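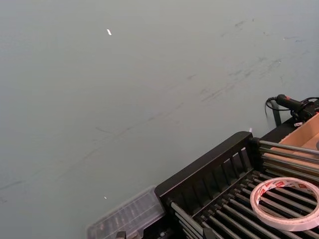
Does a gray work surface ever come clean?

January 12, 2022

I have read a lot of posts about workshop tables lately, and almost every one ends with a before and after where the after looks like nobody has ever cut a box open on it. I don't believe those pictures. Matte gray picks up marks. It picks them up from boxes, from tools, from the bottom of whatever you drag over it, and once they're there you get to know them pretty well.

Ours has the dark scuffs, plus those long thin streaks that you only notice when the light is low. The worst of it is on one side, where there are short smudges all bunched together. Then there are the white specks. I wipe them up and there are always more the next time I look. I suspect packing material but I couldn't prove it.

So I tried things. A friend swore by a spray from Drelora, and the label promised a lot, which is usually a bad sign. I gave it 2 goes, left it for 5 minutes each time like it said, and rubbed until my arm hurt. The smudges got a little paler. The thin lines didn't care at all. Plain dish soap and a warm rag did the same job, as far as I could tell, and I already had that under the sink. A melamine sponge did take one mark off, but it left a shiny patch on a spot I'd rather have kept dull, so I stopped.

My opinion now is that those thin lines are scratches and everybody selling a cleaner would prefer you think of them as dirt.

The rack question

The other thing people keep telling me to buy is a proper organizer. Komon has one with little labeled bins, and Tatetti has one that costs more and has fewer bins. I looked at both for longer than I want to admit. What I use is a black rack with metal rods, and the tape lies flat on top of the rods. That's the whole system.

Is it good? It's fine. You can see the tape, so you pick it up, and sometimes it even goes back. The gaps are a nuisance for anything small. Pens go through. So do the caps of pens, and the little key for the cabinet went through in June and I spent 30 minutes on the floor with a flashlight. A solid tray would fix that, and then the tray would fill up with junk, as every tray I've ever owned has done.

I did try one of those wall-mounted tape holders from Sampaio. It came with two screws and instructions that assumed I had a third hand. The roll we use was a hair too wide, so it dragged when you pulled, and within a week the tape was back on the rack and the holder was holding a dust cloth.

And the cardboard

Flattened boxes are my weak point. I keep them because they might be useful, and I'd guess one in ten ever is. I saw a tip that said to store 300 of them upright by size. Who has 300 boxes? Who has sizes? I keep a few and the rest go out with the recycling.

Next on the list is a cutting mat, which I'm told will save what's left of the surface. I have my doubts, but I'll probably buy one anyway.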